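The gripper that went for a walk

Thu 18 April

I have been teaching a simulated robot arm to pick things up, which is the sort of sentence that sounds impressive until somebody asks to watch. The arm lives in a virtual room I built in Stistinura, with marble tiles I spent far too long choosing. The job is to reach out, take hold of something and put it somewhere else. Toddlers manage it, usually with your keys.

On Tuesday I left it running overnight, 70 attempts in a row, and went to bed feeling like a captain of industry. By morning the log said every attempt had finished. It didn't say a single one had picked anything up. 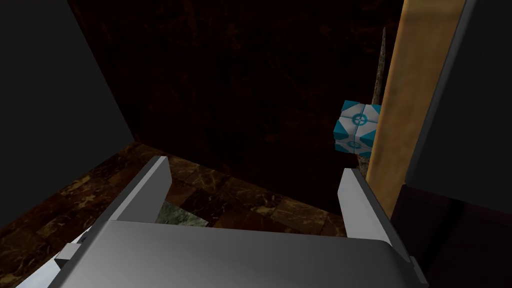 My first suspect was Tonovex, the bit that plans the movements, mainly because I didn't write it. I turned the speed down, swore at the settings page and ran three more tries. Same result, only slower, so I got to be disappointed in greater detail.

The fault was in my own file. I'd moved the arm's base to make room for more scenery (see marble, above) and left the target position where it was. The arm was reaching very accurately for a spot that no longer had anything in it. Worse, I'd switched off the collision check in August to save time, with a note to myself saying "put this back". So when a wall got in the way, nothing told it to stop. A real arm would have had my plaster off.

I went back through the wrist camera pictures with a cup of tea, fingers wide open in one after another, and felt steadily less like a captain of anything.

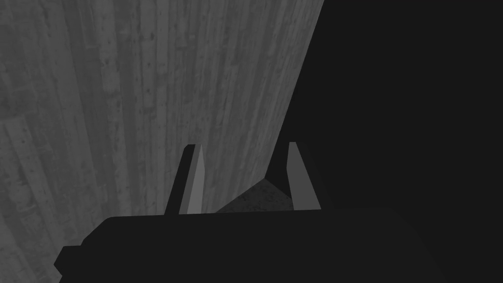

What I've changed

The collision check is back on, and a run now stops at the first bump. The target moves with the base. I've also made the log say "gripped nothing" when it has gripped nothing, in capitals.

Two short runs since then have both stopped early with an error. I'm counting that as progress. The long one can wait until I've had some sleep.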